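Chapter 2: Towels and Other Soft Things

I put off this chapter for months, because I used to be awful at packing towels! My friend Fumiko Imai finally sat me down one July and made me practice with a single hand towel and a shallow box.

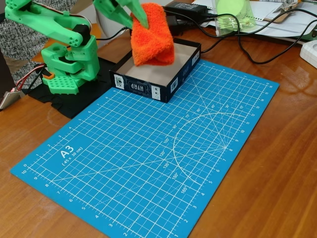

Should a towel be folded before it goes in a box? For a short trip across town, bunching it up is fine, but fold it flat if it's going into storage.

We'll start small, with one towel, and work up to a whole linen closet by page 19.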